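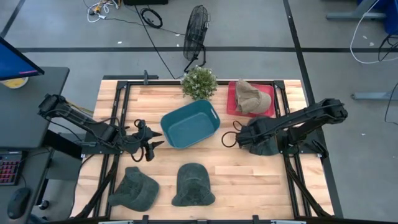
Oil or hardwax on a butcher-block bench top?

skerk_bench
Top is wood, end joints glued, bought unfinished. Two coats of Meken oil in March and it still marks when a damp mug sits on it. Supplier says add a third. Is there any point, or should I strip it and go to hardwax?

Orellana441
Third coat won't change much. Plain oil slows water down, it doesn't stop it. Sand to 150 and put on hardwax, thin. If you go finer than that it has nothing to grip.

lnavickas
Disagree on 150. I go to 180 on beech and have had no peeling. At 150 you see the scratches in low light.

Orellana441
You see them if you skip 120.

ristunus
Did you do the underside? One face sealed and one bare is how tops cup. Mine moved 3 mm over a winter.

skerk_bench
Underside is bare. It's flat so far. Screws are in slotted holes.

lnavickas
Slots let it move in width. They won't stop cupping. Same number of coats on both faces, and do the end grain twice.

ristunus
What she said. Also give the old oil 2 weeks before you sand or it clogs the paper.

skerk_bench
Ordered the hardwax. Will try 180 on the underside first.

3 shares | 1,353 views
Last updated: March
Contact | © Skerkwood Forum | Back to top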